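The Night Bus to Lukumay

A short story

1. The Seat

Mwangi Were bought the last ticket for the night bus, and the woman in the office told him the number of his seat two times, because she did not believe he wanted it. It was the seat above the back wheel. The heater under it was broken and could not be turned off.

"I will take it," he said.

He carried one bag and one letter. The letter was from his aunt, Beatrice Wanyama, who never wrote letters. She had a telephone and liked to shout into it. But in December she had sent him a single page with a stamp, and the page said: Come before they sell the house. Bring the key.

He had no key. All the way through the city, while the bus stopped and started in the traffic, he tried to remember if anyone had ever given him one.

The man beside him had a paper bag of boiled eggs and offered him one before they had said hello. His name was Salim Tanui and he was going to Lukumay to see a dentist.

"Is there no dentist in the city?" Mwangi asked.

"There are many. But this one is my brother, and he owes me 3000 shillings. I will pay with the money he owes me."

Mwangi ate the egg. It was good, with a little salt inside the paper. Outside it had begun to rain, and the lights of the last gas station went slowly behind them.

2. The Stop at Mumell

At Mumell the driver announced that the bus would rest. He did not say for how long. The passengers went into the café, where the tables were white and the tea was already sweet when it came.

Mwangi sat by the window and read the letter again. He held it close to the lamp, as if there could be a second letter under the first. His aunt pressed hard when she wrote. He could feel the words from the other side of the paper with his thumb.

When he was nine years old, he had lived with her for one year. His mother was sick then, and later she was not sick anymore, and he went home. This was how the family told it, and it was true. But he remembered the year as something much longer. He remembered the yellow gate, and the dog who slept in the wheelbarrow, and how his aunt measured him against the kitchen door and always wrote the number too high, so that he would not be sad.

"You have a bad news face," said Salim, who had come to sit with him.

"I am looking for a key."

"In a letter?"

"In my head."

Salim thought about this seriously and drank his tea.
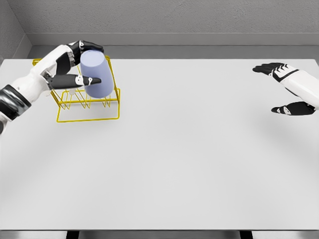 3. The House

The bus came to Lukumay at 5 in the morning. Salim shook his hand with both of his own and went away up the hill, holding his cheek. Mwangi walked the other way. The road was paved now. He passed the church and the shop that used to sell kerosene, and then he saw the gate, which was green.

His aunt was sitting on the step in her coat. She had become small. She looked at his shoes first, and after that at his face.

"You are late," she said.

"The bus rested."

"That bus always rests." She stood up, holding on to the wall. "Did you bring it?"

"Auntie, I don't have a key. I thought about it the whole night. You never gave me one."

She did not answer. She opened the door, which was not locked — it had never been locked, he remembered that now — and took him through to the kitchen. The pots were packed in boxes. On the frame of the door the pencil lines were still there, and next to each one a number and the letter M.

"Tumaini Shemweta is buying the house," she said. "She is a decent woman, she will paint everything. I told her there is one cupboard that stays closed until my nephew comes."

It was the low cupboard under the window. He had hidden in it many times. He got down on his knees, not easily, and put his hand on top of the cupboard's back leg, where the wood had a hole the size of a coin. He did not decide to do it. His fingers went there alone, and they found the key.

"So," said his aunt. "You brought it."

Inside the cupboard was a wheel from a wheelbarrow, and a dog's collar, and a school notebook with his name written on it in big letters. He sat on the floor with the notebook and did not open it yet. Behind him she was filling the kettle and complaining about the price of the movers.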